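November, notebook, 9.40 am

Day one of trying to get Wirnora into the Lekance start-up scheme. The application form wants our "vision for connected movement" in 100 words. Ro-un Ham wrote 228, all of them adjectives. I have taken it down to 96 and it now says that our app counts steps and tells you when you have been sitting too long.

Need a working link to their fitness data before we send anything. Test key arrived overnight. It opens the sleep records, which we didn't ask for, and refuses the step counts, which we did. Raised a ticket. Reply says the ticket has been "celebrated". Assume that means logged.
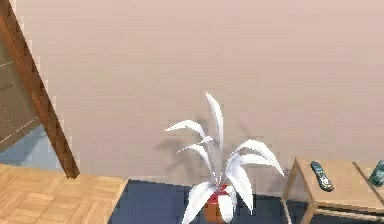 11.15. Steps coming through after swapping the old key for the new one and restarting twice. Totals for the test account are wrong by a whole day – their clock rolls over at midnight somewhere, and wherever it is, we aren't there. Shifted everything by hand for now. Left a note in the code that I will regret.

Shezi band pairs first time. Jekasia band pairs, drops, pairs again, then reports a heart rate of 14. Ro-un was wearing it and says he feels fine. Discard all Jekasia readings until the new firmware is on.

3 pm. Ro-un wants badges in the demo. I want the sync button to work in the demo. Agreed on one badge, awarded for pressing the sync button.

To do: ask Lekance which time zone they live in. Charge both bands. Find out whether "mentoring" on the form means money. Put the 96 words somewhere Ro-un can't edit them.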